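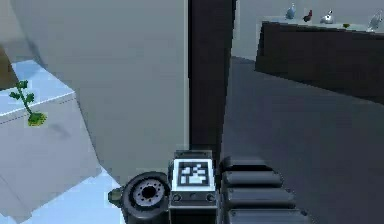 The simulator had been telling them everything was fine for weeks, according to Embla Blomqvist, and that was the part she found hardest to forgive. The arm had done 2,000 virtual runs in a tidy made-up room with a plant, a dark counter and a few bottles and ornaments to work near. The fault log stayed clean.

Then Kerkuta moved the same software onto a real arm in December. On run 28 the wrist swung wide on its way to a shelf and struck a steel post. Blomqvist was at the desk, well outside the marked area. The emergency stop worked when she hit it, but by then the wrist joint was bent.

The cause was dull. The real arm's position was being worked out from the square marker on its wrist, and when glare hid the marker the software carried on with the last reading it had. In the simulator, the marker was never lost. The virtual lights didn't glare.

Sundqvist, which sells the simulator, calls this a "coverage gap". Bendik Wikström, who repaired the arm, calls it a missing test, and I'm with him. His bill listed 32 hours of work.

A patch now halts the arm if the marker is lost for 475 milliseconds. Why that figure? I asked twice and got a brochure – a glossy one. A lot can happen near a moving arm in nearly half a second.

Kerkuta plans to start again with the new version once the joint is back on. The first tests will be run in the simulator.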